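We use cookies to remember your settings. By staying on this page you agree to our cookie policy. OK / Manage

Sticky rice without the bamboo basket?

I moved to Stulteven in October and finally found an Asian grocery that sells glutinous rice. Hooray! I bought a big bag and so far I've made two pots of glue. The bag says to steam it, but all I own is a saucepan and a regular rice cooker. Do I have to get the cone-shaped basket, and how long does it need to soak?

Answer from Mayuree Sukprasert

Oh, you're in for a treat! No cone needed. Rinse 600 grams until the water is nearly clear, then soak it at least 4 hours (overnight is even better, I do mine before bed). Drain it really well, line any steamer with damp cheesecloth, spread the rice loosely and put the lid on. Mine takes roughly 25 minutes, and I flip the whole lump over halfway. The water must never touch the rice!! That's your glue problem right there.

Answer from boltum54

just use less water in the rice cooker, works fine

Answer from Pekora

Seconding the soak, it makes all the difference. I love an electric pot with a steel basket on top for this, so easy to clean, and the cloth keeps the grains out of the holes.

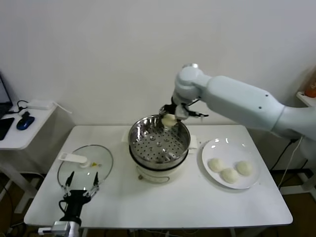 Ülle Grīnberga wonders whether the cloth is worth the trouble, as hers always sticks to the rice. Wet it and wring it out first, and it peels right off! Then tip the rice onto a tray and fan it for a minute so the steam gets out. Leftovers freeze great too.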